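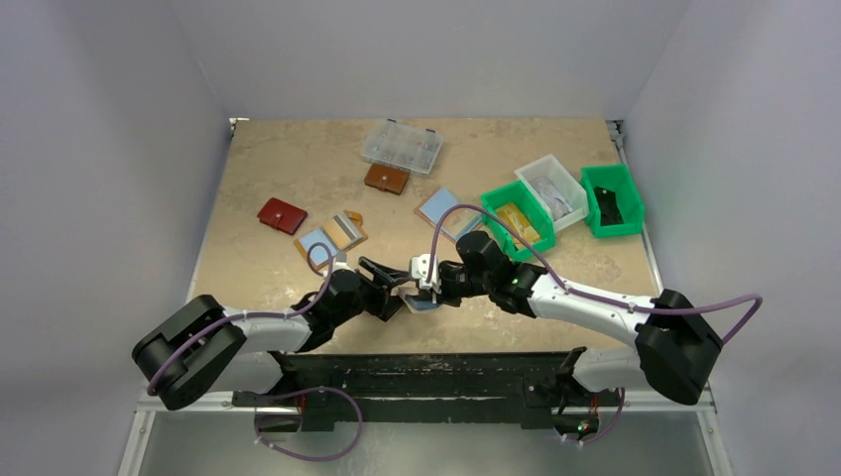

Wie kommt das Fernsehbild vom Satelliten in die Wohnung?

Ein Fernsehprogramm kann auf drei Wegen in eine Wohnung gelangen: über ein Kabel, über eine Antenne, die Signale von einem Sendeturm auffängt, oder über einen Satelliten. In diesem Text geht es um den Satelliten. Am Ende stehen ein kleines Wörterverzeichnis und zwei Aufgaben.

Vom Studio zur Sendestation

Eine Sendung beginnt mit Kameras und Mikrofonen. Die Kamera nimmt viele Einzelbilder pro Sekunde auf. Das Auge kann so schnell aufeinanderfolgende Bilder nicht mehr trennen, deshalb sieht man eine fließende Bewegung. Die Mikrofone wandeln Schall in elektrische Spannung um.

Bild und Ton werden anschließend in Zahlen übersetzt. Diesen Vorgang nennt man Digitalisieren. Jeder Bildpunkt erhält Zahlen, die seine Farbe und seine Helligkeit angeben. Bei einem einzigen Bild sind das bereits sehr viele Zahlen, bei einer ganzen Sendung wären es zu viele, um sie alle zu übertragen.

Ein Gerät mit dem Namen Encoder verkleinert deshalb die Datenmenge. Es vergleicht jedes Bild mit seinen Nachbarn. Wenn eine Nachrichtensprecherin vor einer blauen Wand sitzt, bleibt die Wand lange gleich. Der Encoder schickt die Wand dann nicht jedes Mal neu, er vermerkt nur, dass sich dort nichts geändert hat. Neu übertragen werden vor allem die Stellen, an denen sich etwas bewegt. Bei einem Fußballspiel bewegt sich fast alles, darum braucht Sport mehr Daten als eine Nachrichtensendung.

Der Weg nach oben

Die verkleinerten Daten gehen an eine Sendestation auf der Erde. Dort steht eine große Antenne in Form einer Schüssel. Sie schickt die Daten als Funkwellen zum Satelliten. Diese Strecke heißt auf Englisch Uplink, also Aufwärtsverbindung.

Funkwellen bewegen sich mit Lichtgeschwindigkeit. Trotzdem dauert der Weg nach oben und wieder zurück ungefähr eine Viertelsekunde, weil der Satellit sehr weit entfernt ist. Fernsehsatelliten befinden sich fast 36.000 Kilometer über dem Äquator. Der Äquator ist die gedachte Linie, die die Erde in eine Nord- und eine Südhälfte teilt.

Warum der Satellit stillzustehen scheint

In dieser Höhe braucht ein Satellit für eine Umrundung der Erde genauso lange wie die Erde für eine Drehung um sich selbst, nämlich knapp einen Tag. Er bewegt sich also mit der Erde mit. Vom Boden aus gesehen bleibt er immer an derselben Stelle des Himmels. Fachleute sprechen von einer geostationären Umlaufbahn.

Für den Empfang ist das praktisch. Die Schüssel am Haus wird einmal ausgerichtet und dann festgeschraubt. Würde der Satellit über den Himmel wandern, müsste die Schüssel ihm ständig folgen.

In Mitteleuropa zeigen die Schüsseln ungefähr nach Süden, denn dort liegt der Äquator. Südlich des Äquators ist es umgekehrt: In Südafrika zeigen sie nach Norden.

Was der Satellit mit den Signalen macht

Der Satellit empfängt die Funkwellen von der Erde. Nach der langen Strecke sind sie sehr schwach. Ein Bauteil namens Transponder verstärkt sie, ändert ihre Frequenz und sendet sie zurück. Die Frequenz gibt an, wie oft eine Welle in einer Sekunde schwingt. Sie wird geändert, damit sich die ankommenden und die abgehenden Wellen nicht stören.

Ein Transponder überträgt meist mehrere Programme gleichzeitig. Ein Beispiel: Passen 8 Programme auf einen Transponder und mietet eine Sendergruppe 2 Transponder, kann sie 16 Programme ausstrahlen. Wie viele es im Einzelfall sind, hängt von der Bildqualität ab – ein scharfes Bild braucht mehr Platz als ein grobes.

Den Strom liefern Solarzellen. Gelegentlich gerät der Satellit in den Schatten der Erde. Für diese Zeit hat er Akkus an Bord.

Der Weg nach unten

Die Rückstrecke heißt Downlink. Das Gebiet, in dem man den Satelliten empfangen kann, nennt man Ausleuchtzone. Es kann mehrere Länder oder einen großen Teil eines Kontinents umfassen. In der Mitte der Zone ist das Signal am stärksten, am Rand braucht man eine größere Schüssel.

Die Schüssel selbst ist ein Spiegel für Funkwellen. Ihre gewölbte Form lenkt alle ankommenden Wellen auf einen Punkt davor. Dort sitzt an einem Arm der Empfangskopf, abgekürzt LNB. Er verstärkt das Signal und leitet es durch ein Kabel ins Haus.

Starker Regen kann den Empfang stören. Wassertropfen schlucken und streuen einen Teil der Wellen. Das Bild zerfällt dann in Klötzchen oder bleibt stehen. Auch ein Baum vor der Schüssel kann stören, im Sommer oft mehr als im Januar, wenn er keine Blätter trägt.

Der Empfänger

Im Fernseher oder in einem Kasten daneben arbeitet der Empfänger, auch Receiver genannt. Er wählt aus den vielen Signalen das gewünschte Programm aus und setzt aus den Zahlen wieder Bilder und Töne zusammen. Dieser Schritt heißt Dekodieren.

Manche Programme sind verschlüsselt. Ihre Daten kommen bei allen Schüsseln in der Ausleuchtzone an, lassen sich aber nur mit dem richtigen Schlüssel lesen. Er ist häufig auf einer Chipkarte gespeichert. Wer ein Abonnement bezahlt, erhält eine solche Karte.

Wörterverzeichnis

Ausleuchtzone: Gebiet, in dem ein Satellit empfangen werden kann.
Downlink: Funkstrecke vom Satelliten zur Erde.
Encoder: Gerät, das die Datenmenge von Bild und Ton verkleinert.
LNB: Empfangskopf vor der Schüssel.
Receiver: Gerät, das aus dem Signal wieder Bild und Ton macht.
Transponder: Bauteil im Satelliten, das Signale verstärkt und weitersendet.
Uplink: Funkstrecke von der Erde zum Satelliten.

Zum Ausprobieren

Schüsseln beobachten: Suche in deiner Straße nach Satellitenschüsseln und bestimme mit einem Kompass, wohin sie zeigen. Vergleiche die Richtungen. Kleine Abweichungen entstehen, wenn die Schüsseln auf verschiedene Satelliten ausgerichtet sind.

Verzögerung messen: Schaltet dasselbe Programm auf zwei Geräten ein, einmal über Satellit und einmal über das Internet. Stoppt die Zeit zwischen demselben Wort auf beiden Geräten. Das Internetbild kommt häufig später an, weil es unterwegs zwischengespeichert wird.

Text: Aoife Phelan
Fachliche Durchsicht: Valdis Jaunzems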